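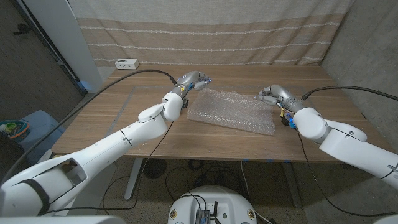
Drisby parcel damage list, README. Covers small parcels sent out from the Gorthorpe shop, one row per parcel. Rows are by outer box, inner wrap and state on arrival. Inner wrap is mostly clear bubble wrap, the small bubble sort as on the wooden table, written "bub_s" in the wrap column. Paper is "pap". Blank means not written down, not unwrapped.

What's in it

1,575 rows in all. 1,000 from the Gorthorpe counter, the rest typed up from the old paper book. Starts in May, earlier pages too faded to read.

Files

parcels.csv - main one
returns.csv - sent back by buyer, match on parcel_no
codes.txt - short codes, read this first

Columns worth knowing

wrap - see above
layers - 1 to 3, anything over 3 put down as 3
broke - y / n / chip. Chip is glaze only, still usable
maker - Saraç or Brukby, other makers left out for now

Known problems

Saraç bowls went out in two box sizes, same code for both. Sorry. Will split them when I get the time.
714 rows have no weight. Scales were bust.
Some postcodes have a zero where there shoud be an O. Fixed the worst ones by hand.
broke is what the buyer told us, so go easy on it.

Use

Free to use and copy, say where you got it. No buyer names or street adresses in here, please don't try to work them out.

To do: add large bubble code, sort out returns with no parcel_no.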